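How to mark out a table for sorting and laying out food

Quick one as I keep getting asked. Tape on a table, basically. Works for packed lunches, harvest swaps, kids' snack tables, anything where things end up in a heap by ten o'clock.

What you need

Low-tack tape, one roll, a colour that shows up against your table
Tape measure
Shallow plates or dishes with a bit of a rim
Damp cloth, dry cloth
Pencil and paper

1. Clear the table. Everything off, including the post. Wipe, then dry properly. Tape won't hold on a damp top and you'll be swearing at it later.

2. Measure your biggest plate. Add a hand's width. Whatever that comes to is the smallest a section can be. Don't go smaller, you'll only knock things.

3. Sketch it first. My table is 166 cm long and 700 mm deep (yes I mixed them up, yes I had to start again). Long strips first, then the cross ones.

4. Lay the tape. Stick one end down, pull it out straight, lower it, press from the middle outwards. Don't stretch it, it creeps back overnight and lifts at the ends. Cut with scissors, tearing leaves a fuzzy end that collects crumbs.

5. Plates down. One to a section to start with. Fruit is a good test becuase it rolls — put it straight on the table and it won't stay where you left it.

Plain colours are best for the dishes. I use a shallow pale green one for whatever's ripe, an apple and a peach on it at the moment, and blue tape on the grey top so I can see the lines without my glasses. 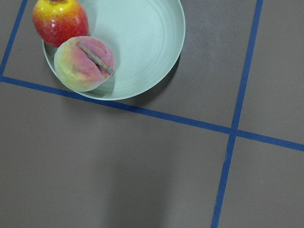 Anika Hutchins wrote in to say she'd keep peaches on a plate of their own, one layer only, and away from apples altogether unless they're being eaten that day. Hers went soft by the next morning. She also leaves one section with nothing in it for the knife and the chopping board.

Fair point on the peaches. If it's staying out overnight, split them up. For a same day table I don't bother.

6. Label if other people are using it. Bit of paper tucked under the plate, not stuck to the tape. Pen on tape smudges.

7. Taking it up. Slowly, pulled back low over itself. Any stickyness left behind comes off with warm water and washing-up liquid — try a corner first if the top is painted or waxed.

Leave it down a week at most. I left mine from November till after Christmas and was scraping at it with an old bank card.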